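Gripper drops bottle halfway through the lift, error 581
Asked in: Stirkus arms and grippers
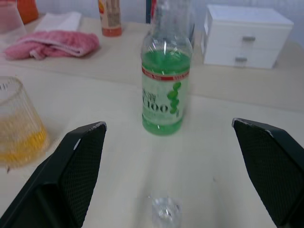
Two-finger gripper with the mesh pads. It closes on a drink bottle, lifts it a little, then the fingers open and the arm stops with 581. Happens nearly every run since the Cirnus update in October. Small cups are fine. Force limit is 300. What should I check?

Answer 1 (11 votes)
581 on ours was a grip force fault. Open fingers on a fault is a setting - change it to hold before you do anything else, and keep hands clear while you test. Then redo the finger zero. The update wiped mine.

Answer 2
Clean the pads.

Answer 3 (2 votes)
Same here with a Fekier wrist. Redoing the zero fixed it.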